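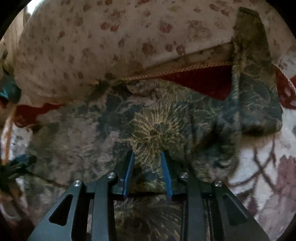
4. Repair of the lime render at the Grotville market hall

4.1 Condition before treatment

The market hall at Grotville is built of rubble limestone laid in earth mortar and finished on all four sides with lime render. The render was laid in two coats, a coarse undercoat and a thin finishing coat carrying several layers of limewash. The survey recorded 49 areas in which the render had come away from the wall behind it, most of them on the west side, where driving rain reaches the building without shelter. Their outlines are given in Figure 4 of the survey report and are not repeated in this paper.

Much of the damage could be traced to an earlier campaign of repair. At an unknown date, hard cement patches had been applied along the foot of the wall and beneath the window sills. Water entering through cracks at the edges of these patches could not readily leave again, and the salts it carried had gathered in the older render immediately above. In several places the finishing coat had turned to powder to a depth of 12 mm, although the undercoat remained sound. 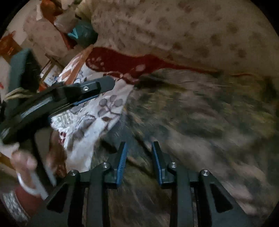
The limewash layers were examined separately by Charito Enriquez, who took small samples from the sheltered faces below the eaves. The earliest layer is a pale ochre. It is followed by a series of whites and, near the surface, by a grey wash that also covers the cement patches and must therefore be later than them. The ochre was found on the north and east sides only. Whether the west side was ever coloured in the same way could not be settled, as no render of the first period has survived there below the eaves.

4.2 Choice of repair mortar

Three mortars were tested on a garden wall at Turkville, built of a similar stone and open to the same weather. All three used a mature lime putty. They differed in the sand and in the amount of crushed brick added to help the mortar set. The panels were laid in spring and left uncovered until December, when they were inspected by hand and by light tapping. The mortar made with sand from the Akl pit showed the fewest fine cracks and came closest in texture to the original undercoat. It was accepted for the main work.

A ready-mixed product was also considered. It would have shortened the programme, but its strength when set was greater than that of the historic render, and the project team judged that it might repeat the faults of the cement patches in a milder form.

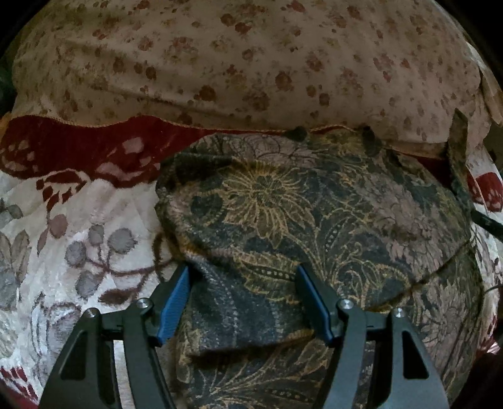 4.3 Method of work

Work began with the removal of the cement. The patches were cut into strips with hand chisels and lifted away from the edges inwards. Power tools were tried on one patch below the southern window and were given up after a short length, the vibration having loosened sound render on either side. Salts were then drawn from the wall with poultices of paper pulp, renewed until the readings had levelled off.

Hollow areas that could be saved were filled from behind with a thin lime grout, fed through holes drilled in existing cracks. Total grout use came to 20 litres. Larger hollows were supported with padded boards while the grout set - a slow stage, and the one that governed the length of the contract. Areas that could not be saved were cut back to a firm edge and rendered afresh in two coats, with damp sacking hung in front of them for the first days of curing.

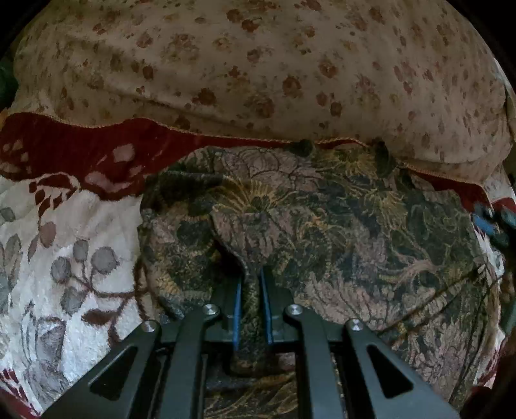
The contractor, Oteo, kept a daily record of mixes, air temperature and the position of each repair. This record has been deposited with the project drawings at a scale that allows single patches to be found again.

4.4 Limits of the present results

The readings given in this section cover a single winter. Salt movement in thick walls is slow, and a further set of readings will be needed before the treatment of the west side can be judged. Some fresh powdering has been noted beside the north door, where the paving slopes towards the wall. Relaying the paving lay outside the contract and has been recommended to the owner as a separate item.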